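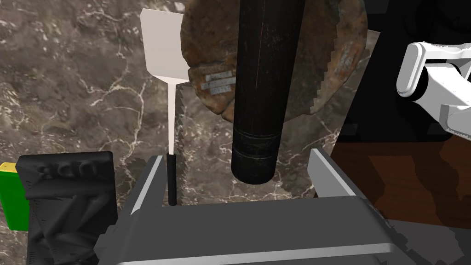
黒い柄の白いヘラ。

おこげの季節がやってきました　グディク台所だより 第91号

みなさま、お変わりありませんか。パトホルムは梅雨の名残のような雨が続いたかと思うと急に晴れて、うちのベランダのミントは一晩でびっくりするほど伸びました。摘んでも摘んでも追いつかないので、先日の集まりには紙袋いっぱい持って行ったのですが、帰りにはきれいになくなっていて、みなさんの食いしん坊ぶりにあらためて感心した次第です。

さて、今号は前から書きたい書きたいと思っていた、お米のおこげの話です。イランの家庭料理でいうところのターディグですね。鍋の底にできる、あの黄金色のぱりぱりしたところ。四月の会でマフナーズ・アミニさんに作っていただいたときの評判がたいへんよくて、そのあと「うちでやったら底が真っ黒になった」「ぱりっとしないでおせんべいの湿気たのみたいになった」「そもそも鍋から出てこない」というお便りをたくさんいただきました。お返事がすっかり遅くなってしまい申し訳ありません。まとめてお答えするつもりで、このところ週に何度もお米を炊いていたのです。家族はもう、夕方に私が大きい鍋を出すと「またあれ？」という顔をします。

まずお米のことから。マフナーズさんがお使いになるのは細長いバスマティ米で、私たちがふだん食べている丸いお米とはずいぶん性質が違います。日本のお米でもできなくはないのですが、粘りがありますから、どうしてもぽろぽろとした軽さは出ません。それはそれでおいしくて、うちの母などは日本米のほうが好きだと言って譲らないのですけれど、最初の一回はぜひ長いお米で試してみてください。駅の裏のモハンマディさんのお店なら小さい袋でも置いています。奥の棚の下の段、豆の缶詰の隣です（私は三回通って三回とも見落としました。どうぞ遠慮なくお店の方に聞いてください）。

分量は四人分でお米が400グラム。これをボウルに入れて、水を替えながらやさしく洗います。日本のお米を研ぐときのようにごしごしやると、長い粒がぽきぽき折れてしまいますので、手のひらで水をかき混ぜるくらいの気持ちで。水が澄んできたら、塩を大さじ一杯入れたたっぷりの水に浸けておきます。マフナーズさんは朝から浸けておくそうですが、私は一時間で済ませることがほとんどで、それでも特に困ったことはありません。ロヤ・デフガンさんは三十分でもいいとおっしゃっていました。このあたりはお家ごとに言うことがまるで違っていて、聞いているとたいへん楽しいです。

浸けたお米は、お湯をぐらぐら沸かした大鍋で茹でます。パスタと同じ要領です。お湯にも塩を入れてください。浮いてきたお米をときどき一粒つまんで噛んでみて、外側はやわらかいけれど真ん中にまだぽちっと芯が残っている、というところでざるにあげます。私の台所では六分から七分くらいなのですが、お米の銘柄でも変わりますから、時計よりもご自分の歯を信用してください。お便りの中に「全体がべちゃっとした」という方が何人かいらして、お話をうかがってみると、どうもここで茹ですぎていらっしゃるようでした。あとでまだ蒸しますので、ちょっと早いかしら、と不安になるくらいであげてしまって大丈夫です。あげたら水をさっとかけて、よく切ります。

ここからがいよいよ鍋底の話です。厚手の鍋に油を、底がすっかり隠れるまで入れます。ええ、多いです。私も最初に見たときは「そんなに！」と声が出ました。でもここでけちると、あとで必ず泣くことになります。サフランを少し、すり鉢ですったものに熱いお湯を大さじ二杯ほど注いで色を出しておき、その半分を油に混ぜます。それから茹でたお米をお玉に二杯、ヨーグルト大さじ三杯と卵の黄身をひとつ、残りのサフラン水も少しだけ加えて別のボウルで和え、これを鍋底に平らに敷きつめます。ヨーグルトも卵も入れずに、お米だけでなさるお宅もありますし、薄切りのじゃがいもを並べる方、薄いパンを敷く方もいます。アッバース・タヘリさんは断然じゃがいも派で、集まりのたびにじゃがいもの良さを熱心に語ってくださるので、そのうち一号まるごとじゃがいもの号にしなくてはと思っているところです。

敷きつめたら、その上に残りのお米をふんわりと、山の形になるように盛っていきます。ぎゅうぎゅう押さえないでくださいね。お箸の反対側や木べらの柄で、てっぺんから底に向かって何か所か穴をあけておきます。蒸気の通り道です。残ったサフラン水をまわしかけ、バターを少し散らして、布巾で包んだ蓋をぴったりとのせます。布巾の端は必ず蓋の上で結んでください。垂れたまま火にかけると危ないです。これは本当に、くれぐれもお願いいたします。

火加減がみなさんのいちばんのお悩みでした。最初の七、八分は中火で、鍋の横を濡らした指でちょんと触ってじゅっといったら（やけどにはお気をつけて！）弱火に落として、あとは四十分から五十分、じっと待ちます。真っ黒になったという方は、中火のまま長く置いていらしたか、お鍋が薄いかのどちらかだと思います。薄い鍋しかないときは、焼き網を一枚はさむとずいぶん違います。反対に、白っぽくてやわらかいままだったという方は、初めの中火が足りないことが多いです。蓋は途中で開けたくなりますけれど、どうか開けずに、匂いで待ってください。お米の甘い匂いがだんだん香ばしくなってきて、ポップコーンに似た感じになったら、そろそろ合図です。

できあがったら、流しに水を張って鍋の底をじゅうっと浸けます。一分でかまいません。こうするとおこげが縮んで底から離れやすくなるのだそうで、「鍋から出てこない」というお便りの半分くらいは、この一手間で解決するのではないかしら。あとは大きなお皿をかぶせて、えいっとひっくり返します。私はこれが苦手で、一度お米をコンロの上にぶちまけてからというもの、上のお米を先にお皿に取り分けて、残った底のところだけをヘラではがすやり方にしています。ヘラは薄くて、少ししなるものがよろしいです。縁のところからぐるりと一周、鍋肌に沿わせてから、真ん中に向かって少しずつ差し入れていきます。一枚でまるごと取れたら拍手ものですが、割れてしまっても味は変わりませんし、取り分けるときにはかえって都合がよかったりします。こびりつきにくい加工をしてあるお鍋の方は、金物のヘラは避けてくださいね。

ご一緒するおかずは何でもよいのですが、暑い時期でしたら、きゅうりとミントをヨーグルトで和えたものがいちばんだと思います。きゅうりは粗くすりおろして軽く絞り、塩と、あればくるみを刻んで少し。干しぶどうを入れるのがロヤさん流で、初めは「甘いものを？」と思いましたけれど、塩気のあるおこげと食べ合わせるとたいへんよく合います。わが家では夫がこればかり食べて、おこげを残してくれるので助かっています。

翌日のことも書いておきましょう。残ったおこげは、冷めるとどうしても固くなります。電子レンジですとふにゃっとしてしまうので、フライパンに並べて油は足さずに弱火で温めてみてください。カモル・ヘミンさんは、砕いてスープに浮かべるのがお好きだそうです。レンズ豆のスープに入れて真似してみましたら、お茶漬けのあられのようで、これがまあ、おいしいこと！私は近ごろ、スープのためにわざと残すようになりました。

それから、お便りの中にあった細かいご質問にもいくつか。

サフランが高いのですが、ターメリックでもよいですか、という方。色はつきますし、おいしくできます。ただ香りは別物ですので、ほんの少し、耳かき一杯くらいから始めてください。入れすぎるとカレーの気分になります。

炊飯器でできますか、という方。イランにはおこげが上手にできる炊飯器があって、イツェル・ベントゥラさんがお友達から譲ってもらったものを使っていらっしゃいます。ふつうの日本の炊飯器では、私が試したかぎりではうまくいきませんでした。内釜に傷でもつけたら悲しいですから、お鍋をおすすめします。

一人分だけ作りたい、という方。小さいフライパンに蓋をして、お米はお茶碗一杯分、油は大さじ二杯。蒸す時間は二十五分もあれば足ります。私もお昼によくやります。卵焼き器でもできました。四角いおこげになって、なかなか可愛らしいものです。

次の集まりは、いつもの部屋が水まわりの工事で使えませんので、プレルティア通りの角の二階をお借りすることになりました。靴を脱いで上がるお部屋です。階段が少し急ですから、お荷物は下で声をかけてください。エプロンと、持ち帰り用の容器をひとつお持ちくださいませ。布巾は大きめのものがあるとなおよいです。材料費は当日、ひとり400円をお釣りのないようにお願いいたします。

献立はおこげのご飯と、例のきゅうりのヨーグルト、それからアッバースさんがじゃがいもを持って行くと張り切っていらっしゃいますので、鍋底は半分ずつ、お米とじゃがいもの両方を並べてみようかと思っています。お子さん連れの方もどうぞ。去年は小さい方々が鍋の前に椅子を並べて、蓋が開くのを待っていてくださいました。

ミントの苗も、根のついたものを少し持って行きます。鉢植えにしておかないと庭じゅうに広がりますので、そこだけお覚悟のうえでお持ち帰りください。おこげの出来具合のお便りも、引き続きお待ちしております。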